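Clearing a cover song for a small-run folk album

Posted in: Recording and Releasing

Our ensemble is preparing a first album for release in December. It will contain 10 tracks, of which 2 are covers of songs by a living writer whose catalog is administered by Mihăilă. We have applied for mechanical licenses through Truto and received confirmation for the first song. The application for the second was returned with a note that our lyrics differ from the registered version. We sing one verse in Romanian translation and leave out the bridge. Does a translated verse require separate permission, and if so, from whom should it be requested? The pressing plant requires proof of licensing before it will accept the masters.

Marius Dinu

Evureck

A translation is generally treated as a new version of the work, and an ordinary mechanical license does not cover it. Written consent must come from the publisher. Truto can pass along a request, but it cannot grant one. Members are advised to write directly to the publisher and to include the following:

1. The title, the writer and the registration number of the song.

2. The full translated verse, set beside the original lines, with the name of the translator.

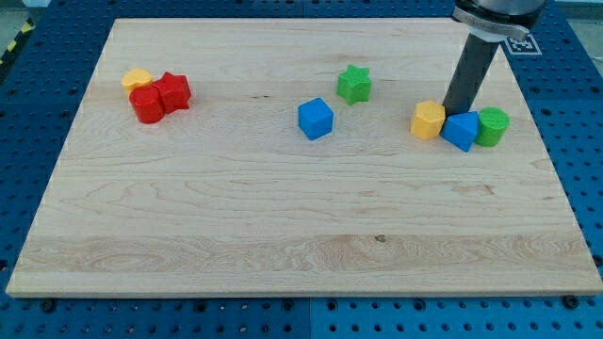

3. The number of copies to be pressed and the formats in which the album will be sold.

4. A rough recording of the arrangement, if one exists. A rehearsal recording is acceptable.

Leaving out a bridge is seldom a difficulty. Arrangers are usually permitted to shorten a song to suit the performers, provided that its basic melody and character are kept. The publisher should nevertheless be told of the cut in the same letter. Please note that the translator will not ordinarily receive a share of royalties unless the publisher agrees to it in writing.

Cornel Radu

I would add that replies can be slow. Our request for a similar change on the album "Tender" was answered after about 71 days, and we had to send it twice. If the plant's deadline is close, record the verse in the original language as well and keep both masters.

Tender was on vinyl, by the way, so the plant may be stricter with you or less strict. I do not know how they handle CDs.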